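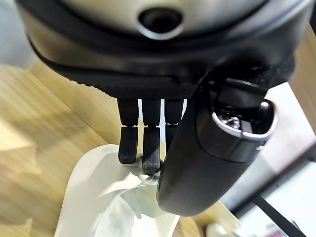

The Bridge Token of Derndale – Project Report

Submitted 2023-08-11

1. Subject of the project

My project is about a small brass token which was used to pay the toll at the old bridge in Derndale. Collectors call it the Skondside token, after the village on the other side of the river. I chose it because there is very little written about it in English, and the local museum in Jiverdale keeps a good group of them.

2. Sources

I used the museum's catalog cards, the account book of the bridge company, and one auction list from Bowen. The account book is in poor condition and the pages for the first November are missing. For this period I could only use the catalog cards.

3. Description of the token

The obverse shows the bridge with three arches and the name DERNDALE above it. The reverse has only the value, inside a wreath of oak leaves. The edge is plain. The diameter is 26 millimeters, but worn pieces can be a little smaller. There is no date on the token.

4. Mintage

According to the account book, 2,364 pieces were ordered in one delivery. A second order of 100 pieces is mentioned two pages later, with a line drawn through it. I do not know if these were ever made. The museum has nine pieces, and all of them seem to come from the same pair of dies.

5. Varieties

On two of the museum's pieces the second letter E in the name looks thinner. At first I believed this was a separate die. After I compared the small crack under the left arch – it is the same on all pieces – I think the letter was only filled with dirt or grease during striking.

6. Open questions

The maker is still unknown. The auction list gives a workshop in Bowen, but without any source, and I did not find this workshop in the account book. The price paid for the tokens is written there, so it may be possible to compare it with bills of other bridge companies. I had no time to visit the archive in Skondside, which has the letters of the last toll keeper.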